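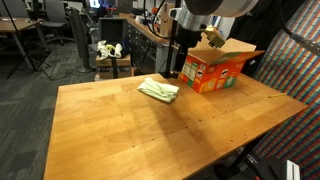

Can a Robot Really Put a Towel in a Box?

Maybe. It depends on what you mean by "can."

You may have seen videos of robots folding shirts and doing backflips. Then you look around your own house and notice that a person is still doing the laundry. Our club wanted to know why. So we picked a job a four-year-old can do. There is one table, one green towel and one cardboard box with Pringles cans pictured on it. The towel goes in the box.

We call the project Ketby. It belongs to the Irnoto Robot Club, and the members are in grades five through eight.

Why is a towel so hard?

Think about a wooden block. It has the same shape every time you look at it. If a robot knows where the block is, it knows where to put its fingers.

A towel is different. Pick it up by the middle and it droops. Pick it up by a corner and it turns into a long rag. Drop it twice from the same spot and you get two different lumps. The robot has a small camera by its gripper, but a camera only gives it colored dots. Something has to decide which dots are towel and which dots are table.

You do this without thinking. Try it with your eyes shut and thick mittens on, and you'll be a little closer to what the arm has to work with.
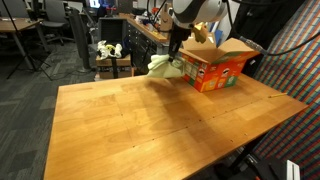 Page last changed: April 27, 2026

Did it pick up the towel?

Yes, the gripper has the cloth pinched between its long black fingers, right next to the box. That looks great in a picture. But be careful with pictures of robots, including ours! A picture can't tell you what happened one second later. It can't tell you how many tries came before, either.

When somebody shows you a robot doing something clever, ask these questions:

How many times did it try?
Did a person help?
What happens if you move the box?
What happens if you use a different towel?

If they don't want to answer, you have learned something.

Does the robot "know" what a towel is?

We argued about this for a whole meeting in March. Harsh Chaturvedi thinks it knows a little bit, the way a puppy knows what a ball is. Caroline Simiyu, our coach, doesn't think so. She says the arm follows numbers, and if the numbers told it to pinch the air, it would pinch the air and be just as happy. (It wouldn't be happy. It's an arm.)

Most of us ended up agreeing with Caroline, but Harsh has not given up.

Will robots do my chores soon?

We wouldn't throw out your laundry basket. A towel is only one thing. Your bedroom floor has socks, books, a charger and maybe half a sandwich, and each of those needs a different kind of grab.

Try this at home

You need a dish towel, an open box and two spoons. Hold one spoon in each hand and use them like a gripper. Put the towel in the box 11 times and write down how many times it went all the way in. Then ask a friend to crumple the towel a new way before every try, and see if your score changes.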